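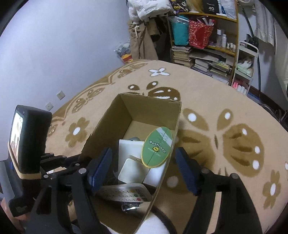 A box of small household things on a patterned rug.

The case for the mixed box

By Elsie Penrose

Guidance on household storage has, for some years, rested on a single principle: that like should be kept with like. Cables belong with cables, cards with cards, and remote controls in a holder made for the purpose. The principle is sound in a stockroom. Its value in a family sitting room is less certain, and this essay argues that a plain cardboard box with the flaps removed deserves a more respectable place in domestic practice than it has been given.

The contents of such a box are seldom impressive. A white remote control lies near a metal clip or small tool, and behind them stands a green tag bearing the name "Pochacco" and the face of a yellow puppy. No published scheme of categories would bring these articles together. They have one thing in common, which is their size, and in most homes size is what decides whether a thing is lost.

The Tapley housing association, for which I prepared storage advice over a period of 4 years, formerly recommended a set of 19 labelled containers for each living area. The recommendation was withdrawn in September. Tenants reported that they understood the labels perfectly well and did not use them. A person clearing a floor before supper will not open several lids in order to put away a clip. The clip goes on the windowsill, and the remote control goes under a cushion.

An open box asks for less. It may be set down on the rug where the clutter has gathered, filled by hand and carried off. Children can use it without instruction. The missing flaps matter more than they may appear to: a flap folds inwards, hides whatever is beneath it and gives the household an excuse to forget.

It has been objected, notably by colleagues at Traritden, that a mixed box only postpones the work of sorting. This is true. Postponement is nevertheless a legitimate household method, provided that a limit is kept. The limit I would propose is the rim. When the pile stands level with the top of the walls, the box should be emptied on to a table and each article returned, kept or thrown out. A larger box should not be bought.

Tags and cards present a separate difficulty. Many people keep them for the picture alone, and advisers have tended to treat this as a failing. I do not share that view. A cheerful tag takes up very little room – less, certainly, than the argument over whether to discard it.

Purpose-made organisers will continue to suit some homes, and the Association's revised leaflet still includes them, on its last page. The cardboard box is now on the first.

We use cookies to improve your experience on this site. By continuing to browse you accept our use of cookies. Accept | Manage settings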